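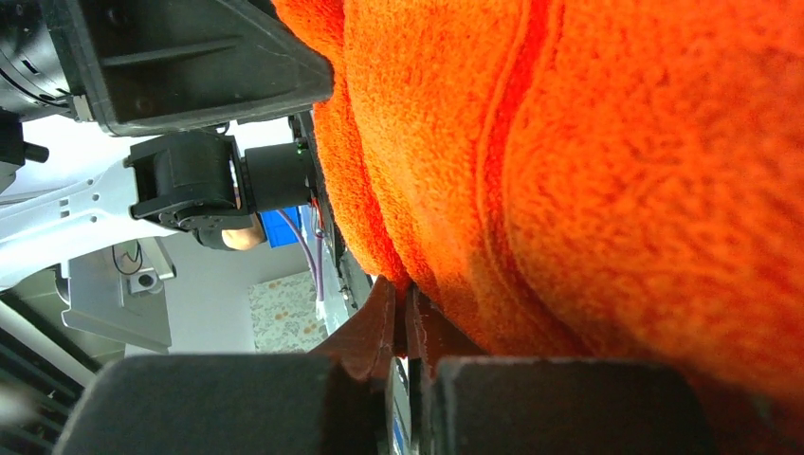 Has the Drunbridge laundry and washroom project spent its grant on what it was awarded for?
Most of it. The machines are in and the washroom is open, but the drying room is behind and part of the money set aside for it has not been used.

Progress report to the Parnier Fund
Second period, November to May

Background
The laundry serves people in Drunbridge who have no washing machine at home or cannot afford to run one. Many live in the flats above the shops on Flumer Street, where there is no space or plumbing for a machine. The grant paid for new washers, a dryer, repairs to the washroom and a stock of towels and bedding to lend out.

What has been done
The old boiler was taken out in December and the new one was working before the cold weather in January. We closed for 11 days while this was done, which was longer than planned. A pipe under the back corridor had corroded and had to be replaced before the plumber would sign off the work.

Both new washers came from Limsakul, who also service them. One had a faulty door seal and was repaired under the guarantee. There have been no faults with either machine since.

The washroom now has a level-access shower, a grab rail and a proper lock. The floor was relaid in March. It drains well except in the corner by the door, and the contractor has agreed to come back and look at the fall.

Use of the service
We did about 500 loads in the period. February was the busiest month and April the quietest. Early mornings are always full and the hour before closing is nearly always slack, so from May we have moved one of the staffed hours from late afternoon to 7.30am. The early hour has been booked up so far.

Bedding is the most common item, followed by work clothes. We had not expected so many duvets. They take up a whole machine and need two turns in the dryer, and we have had to limit them to one per household per week.

Towel loans
People using the shower can borrow a towel and leave it in the bin by the door. Those bought in the first period were thin cotton ones and wore badly. We have been replacing them with fleece, which weighs less in the wash and spends less time in the dryer. It does not soak up water as well as cotton and a few people have said so. We will keep some cotton towels on the shelf for anyone who prefers them.

Losses are lower than we budgeted for. We do not take a deposit and would like to carry on that way.

Drying room
This is the part that is late. The plan was to fit out the store at the back with racks and an extractor fan by the end of March. The landlord's consent for the wall vent did not arrive until April, and by then the fitter had taken other work. He can start in June. Until it is ready everything goes through the one dryer, and the electricity bill shows it.

Money
Spending on machines and plumbing is complete. The pipe repair was not in the budget and was met from the contingency line, which is now used up. £2000 for the drying room is unspent and we ask to carry it over into the next period. The quote we hold is within that sum. Electricity is over budget — the dryer accounts for nearly all of it — and we have covered the difference from our own funds.

Next period
We will fit out the drying room and have the washroom floor put right. We also want to try a booking sheet for duvets, so that people do not carry them down the hill and find the machines full.

The service agreement with Limsakul comes up for renewal in the autumn. We will get a second price before signing, and will send both with the next report.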